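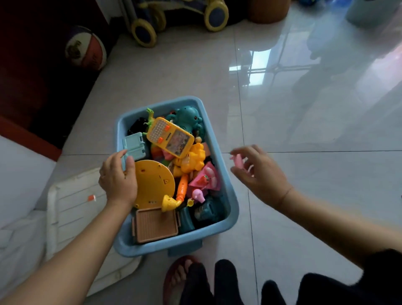 로봇 소프트웨어 특론 강의 노트
시점 영상 기반 조작 계획: 용기 내 정리 작업

담당: Ademir Bezerra
개정: 2021년 8월 21일
선수 내용: 좌표 변환, 확률적 상태 추정, 작업 및 동작 계획(TAMP) 기초

1. 문제 설정

머리 위치에 장착된 카메라의 영상과 양손의 자세를 입력으로 받아, 바닥과 용기 사이에서 물체를 옮기는 행동열을 생성한다. 용기는 강체 상자 하나로 두고 물체의 종류와 개수는 사전에 주어지지 않는다. 목표 상태는 "모든 대상 물체의 중심이 용기 내부 체적에 포함됨"으로 정의한다. 물체의 배치 순서와 최종 자세에는 제약을 두지 않는다.

이 작업이 단순한 집기-놓기의 반복으로 환원되지 않는 이유는 다음과 같다.

가. 용기가 찰수록 놓을 수 있는 영역이 줄고, 이미 들어 있는 물체를 밀거나 눌러야 하는 경우가 생긴다.
나. 카메라가 머리와 함께 움직이므로 같은 물체의 영상 좌표가 매 프레임 바뀐다.
다. 손과 팔뚝이 시야의 상당 부분을 가린다. 가려진 물체는 사라진 것이 아니므로 상태에서 삭제하면 안 된다.

2. 상태 표현

시각 t의 상태는 s_t = (T_b, {o_i}, h_L, h_R)로 쓴다. T_b는 용기의 자세, o_i는 물체 i의 자세와 관계 변수, h_L과 h_R은 양손의 상태이다. 관계 변수는 바닥(floor), 내부(in), 파지(held), 미상(unknown)의 네 값을 갖는다. 미상은 관측이 끊긴 뒤 일정 시간이 지난 물체에 부여하며, 재관측되면 직전 값과 무관하게 다시 추정한다.

T_b의 추정에는 용기 테두리를 쓴다. 내벽은 내용물에 가려지지만 테두리는 대개 두 변 이상이 보인다. 바닥 평면의 법선을 먼저 구하고 테두리를 그 평면에 평행한 직사각형으로 맞추면 자유도가 줄어 수렴이 안정된다. 광택이 있는 타일 바닥에서는 창의 반사상이 깊이 값에 구멍을 만들거나 허위 평면을 만든다. 평면 적합 단계에서 RANSAC을 1000회 반복하고, 바닥 아래쪽에 위치하는 점은 전부 버린다.

3. 인식 모듈

실습에서는 Riltia 패키지의 분할 노드를 사용한다. 출력은 인스턴스 마스크와 신뢰도이며, 클래스 이름은 계획기에 넘기지 않는다. 장난감처럼 형태가 제각각인 물체에서는 클래스 오분류가 잦고, 계획에 필요한 것은 파지점과 대략의 크기뿐이다.

주의할 실패 유형:
- 한 물체가 여러 마스크로 쪼개지는 경우. 색이 다른 부품이 붙은 완구에서 흔하다.
- 맞닿은 여러 물체가 한 마스크로 합쳐지는 경우. 더미 안쪽에서 흔하다.
- 물체에 인쇄된 그림을 별도 물체로 검출하는 경우. 깊이 불연속이 없는 경계는 병합한다.
- 사용자의 발과 신발을 대상 물체로 검출하는 경우. 인체 마스크를 먼저 빼고, 신발은 발과의 접촉으로 걸러낸다.

실습용 기록 Barbosa에는 주석이 달린 프레임 3091장이 들어 있다. 학습과 검증은 반드시 기록 단위로 나눈다. 프레임 단위로 나누면 인접 프레임이 양쪽에 들어가 검증 점수가 부풀려진다.

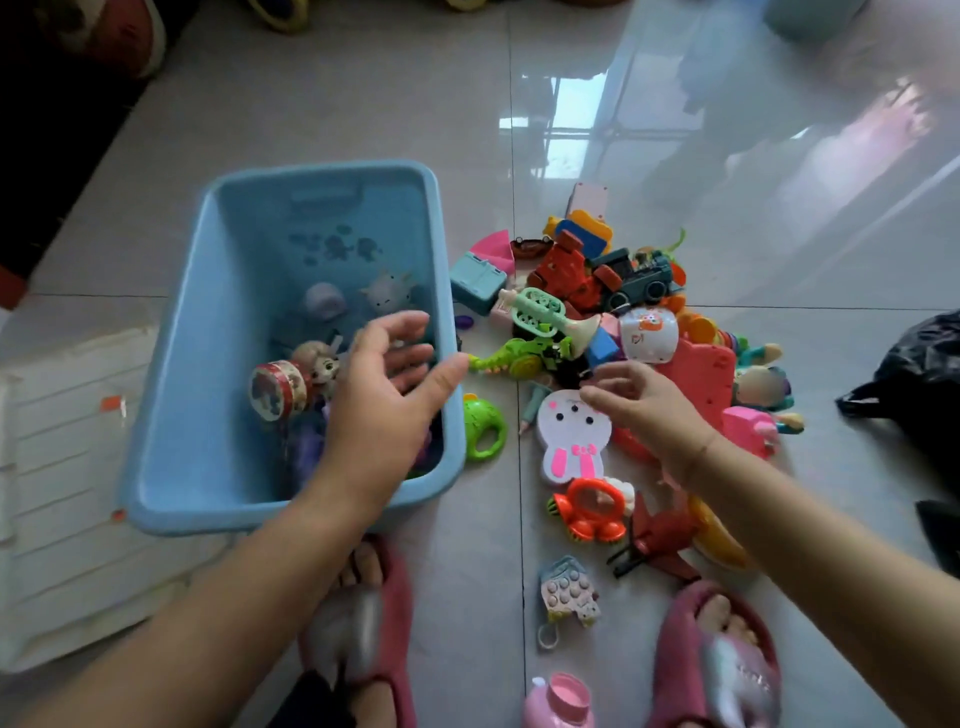 4. 양손 행동 분할

두 손은 독립된 상태 기계로 모델링하고, 용기 내부 접근에 대해서만 상호 배제를 건다. 각 손의 상태는 대기, 접근, 파지, 이송, 놓기, 누르기이다. 한 손이 용기 안에 있는 동안 다른 손이 바닥의 더미로 뻗는 구간은 정상 동작이며, 이 병렬 구간을 하나의 행동으로 묶으면 레이블이 모호해진다.

접근과 파지의 경계는 손끝과 물체 표면의 거리로 정하되, 단일 프레임으로 판정하지 않는다. 손이 판 모양의 물체 바로 위에 떠 있는 프레임만으로는 집으려는 것인지 지나가는 것인지 구분되지 않는다. 전후 구간의 손 속도를 함께 보고, 속도가 임계값 아래로 내려간 뒤 물체가 손과 같은 변위를 보일 때 파지로 전이한다.

5. 순서 결정

각 물체의 선택 비용은 다음과 같이 둔다.

c_i = a·d_i + b·q_i + g·v_i

d_i는 손에서 파지점까지의 거리, q_i는 그 물체 위에 얹힌 물체에 따른 제거 비용, v_i는 용기의 남은 체적에 대한 물체의 체적비이다. 계수 g를 음수로 두면 큰 물체가 먼저 선택된다. 얇은 판은 체적이 작아도 투영 면적이 크므로 v_i만으로는 평가가 틀어진다. 이때는 외접 상자의 가장 긴 변을 추가 항으로 넣는다.

탐색 깊이는 2 또는 3으로 제한한다. 한 번 놓을 때마다 더미가 무너져 물체 자세가 바뀌므로 깊은 계획은 재사용되지 않는다. Plutby 계획기의 기본값은 3이다. 매 놓기 직후 재관측과 재계획을 수행한다.

6. 과제

1) 제공된 Prerkcombe 시뮬레이션 환경에서 관계 변수의 미상 전이 시간을 바꾸어 가며 중복 집기 시도 횟수를 기록하라.
2) 상호 배제를 제거했을 때 발생하는 충돌을 유형별로 분류하라.
3) 비용식에 긴 변 항을 넣은 경우와 넣지 않은 경우의 총 이송 거리를 비교하라. 난수 시드를 보고서에 명시할 것.

코드와 보고서는 한 저장소로 제출한다. 설정 파일이 빠진 제출물은 채점하지 않는다.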